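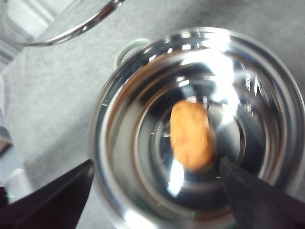 One pot is enough

In Tratley, where I rent a room, people ask how I can cook without a stove. I answer that a small kitchen needs few things, but they must have their place. A steel bowl with one piece of food in it is also a dinner, if you are not very hungry.
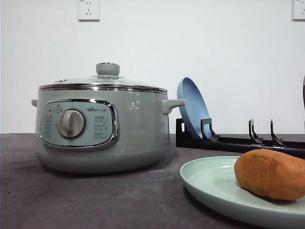

The green electric pot, with its dial and three buttons.

I paid 1,160 for my own pot in January, and some friends found this too much -- they own 13 pans and use 2. I do not laugh at them. I only think that a full cupboard makes us tired before we start to cook.

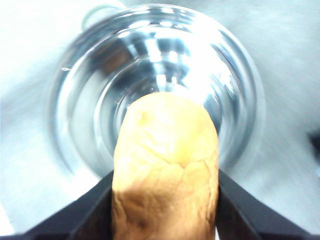 Keep the table free

My second opinion is less popular. The dish rack should stand on the table, close to the pot, so that a clean plate is always near the hand. Guests say it looks untidy. To me it looks like a kitchen where somebody eats.

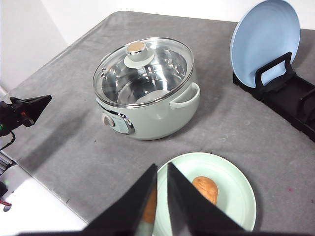 Pot and rack on the gray cloth, a blue plate standing behind.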